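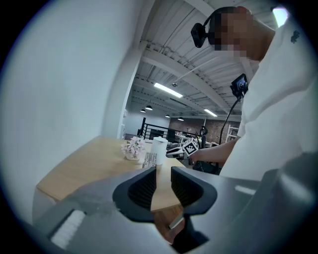

Looking after a pair of hand-held grippers
Speaker notes, Sunday session, 2:00 start

Slide 1. Title

Welcome people in. Say what the talk covers: one station, one pair of hand-held grippers, and the upkeep that goes with them. The software side is the next speaker's. Questions at the end, but stop me if a word isn't clear.

Slide 2. The station

We call it the Nurero station because that was the name on the first work order and it stuck. One table, one pair of grippers, one operator. The operator wears a head unit, and a cable runs down to the tool.

Keep the station in the same spot. We moved ours twice in the first year and each move cost us a day of setup. If you have to move, mark the floor first and note the table height.

Slide 3. What wears out

Pads first. They are soft and they get used on every single grasp. Then the pivot behind the jaws, then the cable where it leaves the housing. The housing itself hardly wears at all. We have replaced one, and that was after a drop onto concrete.

Ask the room who keeps a wear log. Wait for hands. Last time I gave this talk in January it was very few.

Slide 4. The log

Ours is a paper sheet on a clipboard. Date, tool number, number of cycles, what was done, initials. We tried a shared spreadsheet and people stopped filling it in after a month.

The first set of pads lasted 486 sessions before the grip started to slip on smooth items. We now swap at 250, whether they look worn or not. The pads cost less than a morning of bad recordings.

Slide 5. Start of shift check

Go slowly on this one, people like to write it down.

Power off. Open and close the jaws by hand six times. Feel for a catch near the closed end.
Look at both pads from the side. They should meet flat. If one leads the other, the pivot is loose.
Wipe the pads with a lint-free cloth and plain water. Let them dry.
Check that the marker cube on top does not rock. Press on a corner with one finger.
Look over the faces of the cube. A scratch across a black square is enough to lose tracking at some angles.
Run a hand along the cable from the tool to the waist. Stop at any stiff spot.
Power on. Record ten seconds of nothing and play it back.

The whole check takes less time than making coffee. Do it on both tools even if only one will be used.

Slide 6. Checking the gap with a thin part
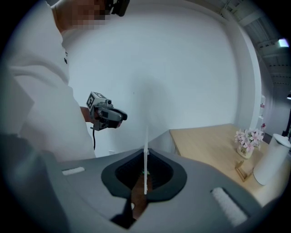
A thin part tells you more about the jaws than a thick one. A thick block will sit between the pads even when they are out of line. A thin plate leans as soon as one pad pushes harder than the other, and you can see it lean.

Close the jaws on the plate and let it settle. Look from the front, then from the side. If it leans, back off the pivot screw a quarter turn, reseat the arm, tighten, and try again. Don't correct it by bending anything. Somebody did that on our second tool and we had to order a new arm from Zellance, who were slow that month.

Do the check against a plain background if you can. It is much easier to judge an edge that way.

Slide 7. The marker cube

Two faults come up again and again. The cube works loose, or it gets put back turned the wrong way after cleaning. The second is worse. The recordings look normal and the positions are wrong.

We put a dot of paint on the cube and one on the mount. Dots line up or the tool does not go out. Reprint the faces when they turn gray. Matte paper only, glossy gives you glare under ceiling lights.

Slide 8. Cables

Leave slack at the elbow. Most of our cable faults came from operators clipping the line too tight and then reaching across the table. Clip at the waist, let it hang, then have the operator reach to the far edge before you start.

When a cable fails, throw it out. We taped one up and spent a week chasing dropouts.

Slide 9. Spares

What we keep in the drawer: pads, one arm, pivot screws, two cables, printed cube faces in a flat envelope. The Zoëga kit comes with most of the screws. The Parnurico pads fit too, but they are a bit stiffer, so change both sides together and never mix.

Label the drawer. Put the reorder sheet inside it and not in the office.

Slide 10. A repair we got wrong

Tell this one if there is time. Skip if running late.

Jaw was sticking half open. We took the housing apart, cleaned everything, put it back. Still sticking. Took it apart again. It was a curl of packing tape under the pad, on the outside, where a flashlight would have found it. Half a day gone. We look from the outside first now, and it is line one on the fault sheet.

Slide 11. Questions

Leave the check list from slide 5 up on the screen. Printed copies of the log sheet are on the table by the door.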